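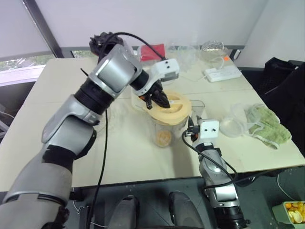
Figure 2. The blender task on our bench: the left gripper reaches into the opening of the jug's lid, with the right arm beside it.

3.2 The blender task

I should say how we ended up with a blender at all. Our course asks each student team to pick one household job and get a two-armed robot to do it from demonstrations, and most teams go for folding or stacking. Ho-yin Chuang wanted something with a lid. His argument (made at some length, over lunch) was that lids are where kitchens get awkward for a robot: the opening is small, the sides are in the way, and you can't just drop things from a height and hope. We all liked that, so a blender jug it was.

The jug is clear plastic and the lid is cream, with an opening in it. We chose a see-through jug on purpose, so that we could tell from the recordings how far the food had got. I'm glad we did, though it caused us a fair bit of grief later on (see 3.4), as the depth readings on clear plastic are hopeless. In Figure 2 there is a round, yellowish-beige piece of food lying low in the jug, and you can make it out perfectly well by eye. Our depth map for the same sort of view shows a hole with fuzzy edges.

We split the job into 3 stages, which we call approach, entry and retreat. Approach covers everything up to the point where the fingertips are over the opening. Entry starts when the tips go below the level of the lid. Retreat ends when both arms are back at their rest poses. I know these sound obvious, but it took us most of July to agree on them! Algirdas Venckus had labelled his first batch with entry starting at the moment of contact, and mine began at the lid, so for a while our two halves of the data simply didn't match. We relabelled the lot using my rule, mainly as it can be read off the video without looking at the force trace.

Both arms are driven by a person for the demonstrations. The left does the reaching and the right stays close to the jug, ready to steady it. In our early trials we parked the right arm well out of the way and the jug wandered across the table whenever the left gripper brushed the lid. Bringing the right arm in close helped a lot, but it also made the workspace rather crowded, and new drivers found it quite stressful. Digby McPhee, who had never driven anything before joining us, got the hang of it by doing the whole approach very slowly and stopping dead just over the lid before going in. We copied him. The pause is now part of our instructions to drivers, and you can spot it in nearly all the later recordings as a flat bit in the wrist speed.

In the end we collected over 400 demonstrations, shared between 7 drivers. We didn't tidy the table between runs, and this was a choice we argued about more than any other. Tõnu Kalniņš wanted a bare surface so that the policy would have less to get confused by. I wanted the opposite. Real worktops have bags and cloths and a power strip on them, and I was worried we'd train something that fell over the first time a tea towel turned up. So the far side and the right-hand side of the table are cluttered in most of our data, with things moved about between sessions, and the area around the jug is left fairly open. Tõnu still thinks we made life harder for ourselves than we needed to, and looking at how long the first models took to train, he may have a point.

One thing we got wrong was the lighting. There is a window behind the table with a roller blind, and for the first sessions people pulled it up or down as they fancied. The afternoon runs came out with a bright glare on the jug, and the lid opening became very hard to pick out from the overhead camera. After that we asked everyone to keep the blind mostly down. We kept the glare runs in the training set anyway and simply marked them, so that anyone using the data can leave them out.

We also had a go at a second lid, a narrower one that Maarja Zariņš found for us, and gave up on it fairly quickly. The fingers are wide enough that there is hardly any room to spare, and drivers were touching the rim on almost every entry. It would make a lovely test for a better controller than ours! For this paper we stick to the cream lid throughout.

All the results in Section 4 use the stage labels described here. Where a run was stopped by the driver before the end of retreat, we count it as a failure, even if the food had already gone in. This is harsher than the rule most of the other teams used, so please bear it in mind when comparing our numbers with theirs.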